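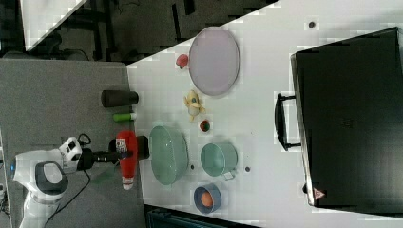 The white table mid-sort, red squeezy bottle and all

Play kitchen bits: what do you keep them in, and do the bottles need washing?

Asked in Home & Tidying, June

I've inherited a big bag of pretend food and dishes for our toddler group in Clatlow and I'm trying to get it into some kind of order before the next session. There's a pinkish oval plate, a green bowl, a blue bowl, a mint pot with a little handle, a banana that's partly peeled (she loves that one!) and plenty more still in the bag. At the moment it all goes back in one heap and the small bits vanish. One big tub or several little ones? And would you wash the squeezy bottle or just wipe it?

3 answers

Several little ones, every time. I had one 40 litre tub for years and the children just tipped it out to get at whatever was at the bottom. Now I've got 4 shallow trays from Majali, with dishes in one, fruit in another, bottles and tubes in the third and the last for odds and ends. Bowls nest inside each other, so put the biggest down first. I'd wipe the bottle with warm soapy water and keep the label out of the sink, they go horrible and peel.

Agree about the trays but check the tiny round things if you've got under threes in, mine went up on a high shelf.

We use a Zodex drawer unit, cost me 14 quid second hand in Trollach. Bit wobbly. Still going though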